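Home News Business Community Events Contact

Parkuveo parcel counter to move to Rafferty Street in February

The parcel counter in Parkuveo's old market building will close next winter and reopen two blocks away on Rafferty Street, the town said on Tuesday, 20th July.

The counter is run by Kelent, a regional delivery firm that took over the space when the last produce stalls moved out. Its lease ends in February, and the building's owner, Mitov Properties, wants the ground floor back for offices. Kelent has signed for the former shoe repair shop at the corner of Rafferty and Mill, which has a side door and a short loading bay.

Residents pick up packages there that could not be delivered to their homes, and small sellers use it to send orders out. The town says the counter handles about 500 items in a normal week, more in the run-up to the holidays.

The new shop is smaller than the current one. Kelent plans to make up for this by staying open later, until 8 p.m. on weekdays, and by adding 40 lockers along the outside wall. The lockers can be opened at any hour with a code sent by text message. Large boxes will still have to be collected from staff during opening hours.

Parking was the main subject at last week's public meeting. Mill Street has a row of metered spaces, but several people who live nearby said they are full by midmorning. The town has agreed to turn two of them into 10-minute spaces — free of charge, with no overnight parking.

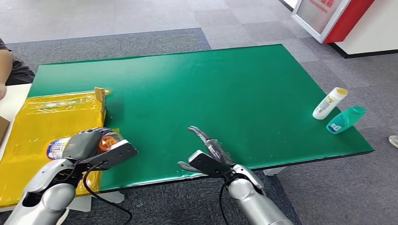
Packages waiting at the old counter on closing day will be taken over to Rafferty Street the same evening. Anyone with a pickup notice can use it at either address, and the time limit for collecting will be extended by a week during the move. Return labels that carry the old address will stay valid.

Kelent said all current staff will keep their jobs. It is also looking for two part-time workers to cover the later hours, and applications open in the fall.

Mitov Properties has not said when work on the market building will start. A permit request for new windows on the north side is still with the planning office.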